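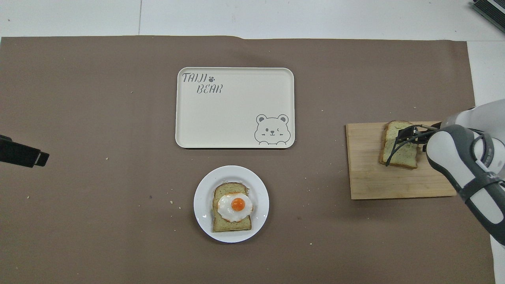
*Egg on the green loaf, second slice waiting on the board. Bear tray still clean.*

21 June 2025 - bread trials, loaf 26

Finally a crumb I like! The greenish colour held up much better than in the March batch, which came out of the oven looking like wet cardboard (sorry, Gediminas, I know you ate most of it). Same tin, same flour from Draltthorpe, 90 g less water, and I left the dough alone overnight in place of fussing with it every half hour.

I keep saying a plain slice tells you nothing about a breakfast bread, so it got a fried egg. The white went a bit crisp and ragged at the edges, just how I like it, and the yolk is properly orange. Colour beside the green is lovely - if we ever do a card for the Nimedberg market, I'd go with this pairing over the jam one.

Crumbs all over the brown paper again. The crust is golden but it sheds, so maybe pull the loaf a touch earlier or let it cool longer before slicing. I was impatient. Also the knife needs sharpening, I've written that in here before.

Taste: nutty, a bit grassy, could take more salt. I'd try 2 g extra in the next one and leave everything else where it is. Toasted is miles ahead of fresh, the fresh end piece was gummy near the bottom.

Still to sort out:

- fresh sheet of paper for the table, this one's had it
- does the Baumgart tin brown faster than ours? Borrow it and see
- Gediminas Siliņa to try the other slice with butter only and write his own notes, in pen please
- order more flour before the Runivby lot book the oven

Loaf 27 goes in tonight if the starter's up to it.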